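Alvarado Interior Door Plant to Add Second Finishing Line

Dec 16, 2020

Door maker Brikel will add a second finishing line at its plant in Alvarado, the company said in a short statement to customers and suppliers. Work on the building has started, and the line is due to be running by September.

The plant makes interior doors for apartment buildings, hotels and small offices. It employs 163 people now. Brikel expects that number to reach 199 once the new line is staffed on both shifts.

Finishing has been the slow point at the plant for several years. Doors come off the cutting and pressing side faster than they can be stained, sealed and dried, and they are stacked in the warehouse until a slot opens up. Builders who order a stock white door usually get it in two weeks. Those who order a dark stain have been waiting much longer, and a few have switched to other suppliers in the middle of a job.
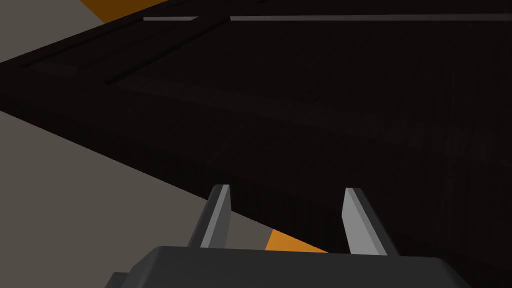 Demand for dark finishes is the main reason for the project, according to the statement. White and off-white doors still make up the larger share of what Brikel ships, but orders for deep browns and near-blacks have grown each year, mostly from apartment developers who want the doors to stand out against pale walls. The look these buyers ask for is a very dark brown-black with a matte surface and a faint texture, and a raised border around a broad inner panel. A finish like that is harder to get right than white paint. Dust and roller marks show up easily under hallway lighting, and a door that is slightly off in color has to be sanded back and done again.

The new line will be supplied by Duvard, which also built the existing one. It includes a longer drying tunnel and a separate sanding booth, so that stained doors no longer have to share space with painted ones. Brikel says the two lines will be run independently – one for paint, one for stain – and that either can take over part of the other's work during maintenance.

The company did not give the cost of the project. It said the work is being paid for out of its own funds and a bank loan, and that it has not asked the city for any tax relief.

Some 40 truckloads of doors leave the plant in a normal month. The city has asked Brikel to move its truck entrance from the north side of the property to the service road, where there are no houses. The company has agreed, and the new entrance is to be ready before the line opens. Residents on the north side had complained about early morning deliveries and about trucks waiting on the street with their engines running.

Air filters on the existing line will be replaced at the same time. The stains used at the plant are water-based, and Brikel says that will be the case on the new line as well. A notice with the details of the air permit is posted at the city offices, and written comments can be left at the front desk there.

Hiring will begin in the spring. Most of the openings are for finishing operators and inspectors, with a smaller number in the warehouse. No earlier experience is needed for the operator jobs, and training will take place on the current line during the evening shift. Applications are being handled by Jastico, the staffing firm that already fills seasonal jobs at the plant. People who have worked there through the firm before may apply for the permanent positions and do not need to repeat the safety course if they took it within the past year.

For customers, little will change until the line is up. Orders for stained doors placed over the winter will still carry the longer delivery time, and Brikel is asking builders to send in final door counts and hinge sides as early as they can. Changes made after a door has been cut will be charged at the full price – a rule that was often waived in the past.
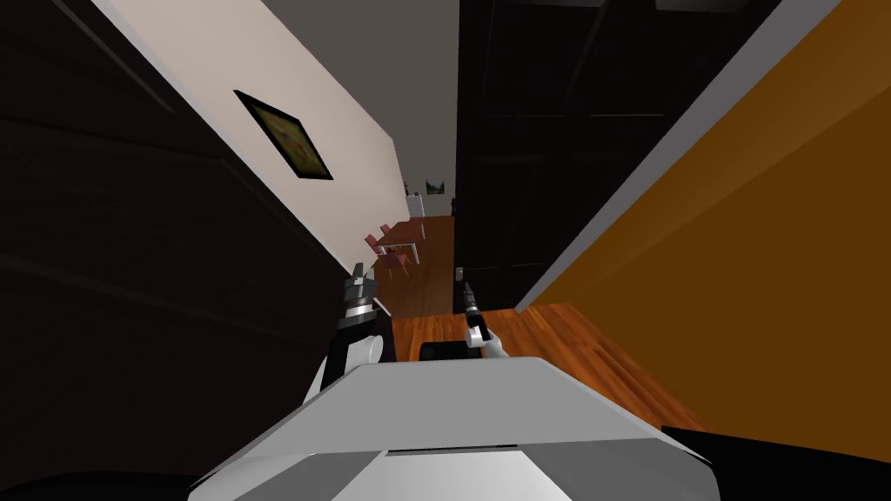
Road work near the plant

Digging for the new truck entrance will close one lane of the service road for part of the winter. Drivers will be able to get through in both directions, with flaggers during working hours. The bus stop across from the main gate will move one block east until the paving is done, and the plant's visitor lot will stay open throughout. Deliveries to the neighboring businesses should use the rear access road while the lane is closed.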